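Magazin › Gesellschaft › Spielen und Sammeln

Suchbegriff eingeben Suchen Erweiterte Suche

Zuletzt aktualisiert: Freitag, 21. August 2020

Die Farbe der Kinderküche

Das Spielzeugmuseum Fendari ordnet seine Bestände neu und stellt dabei eine Frage, die in der Fachwelt lange als nebensächlich galt: Weshalb ist so viel Spielzeug rot?

Die ältesten Stücke der Sammlung stammen aus dem Jahr 1895. Es handelt sich um Puppengeschirr aus Blech, dunkel gefasst und nur am Rand mit einer schmalen roten Linie versehen. Kräftige Farbe war zu jener Zeit ein Zusatz, der gesondert berechnet wurde. In den Musterbüchern der Manufaktur Cistwood, die das Haus im April aus Privatbesitz übernehmen konnte, sind 35 Farbtöne verzeichnet, darunter ein einziges Rot. Es trägt den Vermerk »nur auf Bestellung«.

Mit dem Kunststoff änderte sich die Lage grundlegend. Der Farbstoff wurde nun der Masse beigegeben und musste nicht mehr aufgetragen werden. Der Hersteller Cullinane brachte eine vollständige Kinderküche in einem durchgehenden Signalrot heraus, vom Sieb bis zum Nudelholz. Die Werbung sprach von Hygiene und Frohsinn. In den internen Unterlagen ist dagegen von der Fernwirkung im Schaufenster die Rede, auch davon, dass sich verlorene Teile auf dem Rasen leichter wiederfinden ließen.

Ob Kinder selbst Rot bevorzugen, ist damit nicht beantwortet. Die Forschungsstelle Eltov hat hierzu Familien befragt; 61 Fragebögen konnten ausgewertet werden. Die Erwachsenen nannten Rot mit Abstand am häufigsten, wenn sie sich an das eigene Spielzeug erinnern sollten. Zur Vorliebe ihrer Kinder äußerten sie sich deutlich zurückhaltender. Die Bearbeiter mahnen daher zur Vorsicht — die Erinnerung bevorzugt das Auffällige.

Für die Museumsarbeit bringt die Farbe eigene Schwierigkeiten mit sich. Rote Kunststoffe bleichen je nach Zusammensetzung unterschiedlich aus, und zwei Teile desselben Satzes können nach Jahren im Licht wie Stücke verschiedener Herkunft wirken. Im Depot Fendari lagern sie deshalb im Dunkeln, nach Material und erst in zweiter Linie nach Thema geordnet.

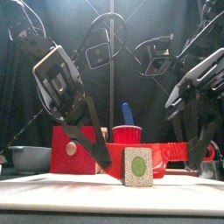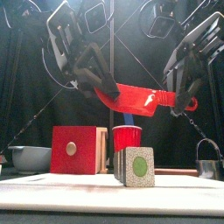 Auch ein Messbecher kann rot sein.
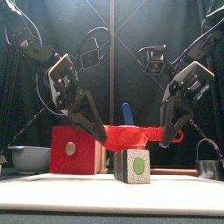
Die neue Dauerausstellung wird 80 Objekte umfassen und auf eine chronologische Folge verzichten. Blech, Holz und Kunststoff werden nebeneinander gezeigt, sodass Besucherinnen und Besucher die Rottöne unmittelbar vergleichen können. Vorgesehen ist ferner eine Vitrine mit Fehlfarben aus der Produktion von Cullinane, die nie in den Handel gelangten. Über Leihgaben aus privaten Haushalten wird derzeit noch verhandelt — insbesondere Verpackungen und Gebrauchsanweisungen fehlen in fast allen öffentlichen Sammlungen. Der begleitende Katalog enthält die Farbtafeln der Manufaktur Cistwood und ein Verzeichnis der bislang bestimmten Pigmente.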